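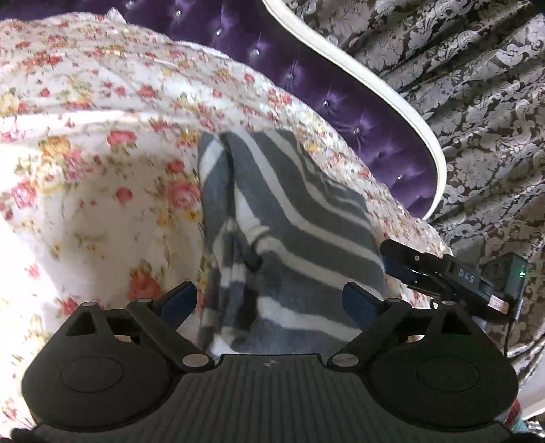

Last changed: August, 16:20

The Gukcombe Resistance Museum is a small history museum in the hill town of Gukcombe. It covers the uprising against the Tevon Company, which held the town and the farmland below it under a colonial charter. The museum occupies the former customs office on Teshome Street and is run by the town council.

Background

The Tevon Company taxed grain at the town gate and kept a garrison of 400 men in the barracks behind the market. After two poor harvests the tax was raised again, and farmers from the lower villages refused to pay. The revolt that followed lasted 6 weeks. It ended when the garrison withdrew along the river road, leaving its records behind in the customs office. Many of these papers survive and form the core of the collection.

Local accounts long gave the number of townspeople killed as 394. A later study by the historian Nobuhle Makhubela, based on burial registers, put the figure at 345 and found that a number of names had been entered twice under different spellings. The museum uses the lower figure in its displays — the older one still appears on the stone in the market square.

Building

The customs office is a two-storey stone building with a walled yard. It was used as a grain store, then as a school, and stood empty for several years before the council took it over. The ground floor was damaged by flooding during this period and the original floorboards were lost. The staircase and the strongroom door are original.

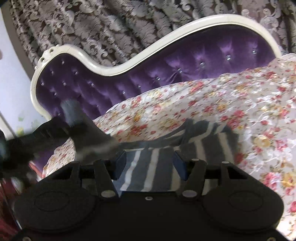 Repairs were carried out by the building firm Bukico, which also put in the present roof. The yard wall was rebuilt to its earlier height using stone from the same quarry.

Collection

The permanent display takes up four rooms. The first deals with the charter and the grain tax, and includes the company's ledgers. The second and third follow the uprising itself through letters, court papers and a hand-drawn map of the town gate. The last room is given over to the families of the dead and holds recorded interviews with their descendants.

Hamdia Negash, the first curator, collected most of the interviews. She also arranged the return of the gate bell, which had been kept in a private house outside the region. The bell now hangs in the yard and is rung once a year in August, when the names of the dead are read out.

The strongroom is used for storage and is open to researchers by appointment.

See also

Teshome Street
Tevon Company
Gukcombe market square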